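Bangera on spreads, stock levels and a slow September

Chandrasekhar Bangera runs the industrials sleeve of the Kurek mid-cap credit portfolio from an office in Liltbridge. He was interviewed by Amirhossein Kermani shortly after the September rebalance. The conversation dealt mainly with corporate bond spreads, refinancing schedules and what he reads into company inventories.

Bangera began with positioning. The portfolio holds 36 issuers, and the largest sector weight is capital goods. "We came into the quarter short on duration and we stayed there," he said. "The curve did not pay us to extend. You take five-year paper over three-year paper for 14 basis points and you carry two more years of rate risk. I don't find that attractive."

Asked whether credit spreads were too tight, he said the index level tells him little. Dispersion inside the single-B bucket has widened since spring, and the average hides it. "Half the bucket trades like double-B. The other half has maturities coming and the market has started to charge for them. If you buy the index you get both."

Refinancing is the point he returned to most often. He keeps a schedule of every holding's maturities and revolver expiries and updates it after each set of filings. Lonisside, a packaging group he has owned for several years, has a $500 million note due the year after next. Management has said it will address the note early. Bangera expects a tender at a small premium, with the new issue priced wider than the old coupon. "Their interest bill goes up. Free cash flow still covers it, so I'm comfortable. I would be less comfortable if they were also buying back stock."

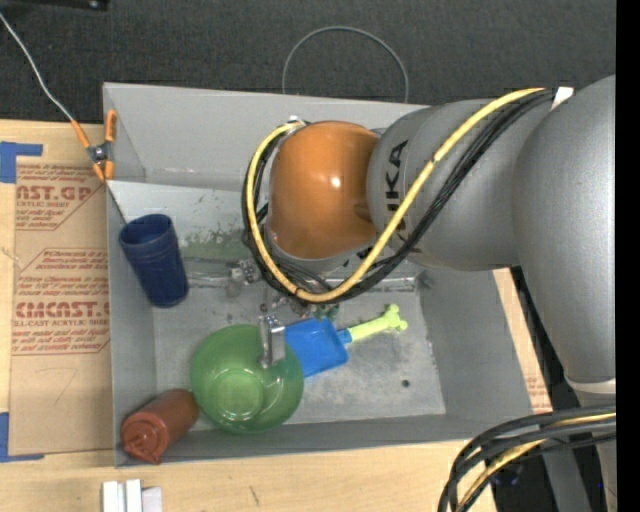
Capital spending among manufacturers has held up better than he assumed in the spring. Order books at the automation suppliers shortened through the summer, but cancellations stayed low, and backlogs are being worked down at a normal pace. Bangera separates the equipment makers from the firms that buy from them. Industrial equipment is a long-lived asset on the buyer's balance sheet and a lumpy sale on the maker's. "I lend to the buyer more readily," he said. "The depreciation is steady and I can model it. The maker's revenue moves with somebody else's budget meeting."

He was more cautious on distributors. Cloltton, which supplies fasteners and fittings to regional builders, reported inventory days of 98 in its last filing, well above its own target. The company put the increase down to early purchasing ahead of supplier price rises. Bangera accepts part of that explanation. He sold a third of the position and will look at the rest when the next figures come out.

"Inventory funded on a floating-rate revolver costs money every day it sits there," he said. "If they clear it by year end, fine. If they discount to clear it, margin goes, and then you look at the covenant."

Kermani asked about cash. Bangera holds more than usual and does not regard it as a market call. Several bonds were called over the summer and the replacements on offer were priced too close to par for the risk. New issue volume normally picks up after the holidays, and he would like to have money available when it does.

On rates he declined to give a forecast. The portfolio is run so that a parallel move of half a point in either direction does not force a sale. He does watch bank lending surveys, mostly the questions on commercial and industrial loans, and said that terms for mid-sized borrowers had stopped tightening without getting any easier.

The next portfolio review is scheduled for after third-quarter earnings. Lonisside reports first, then Cloltton.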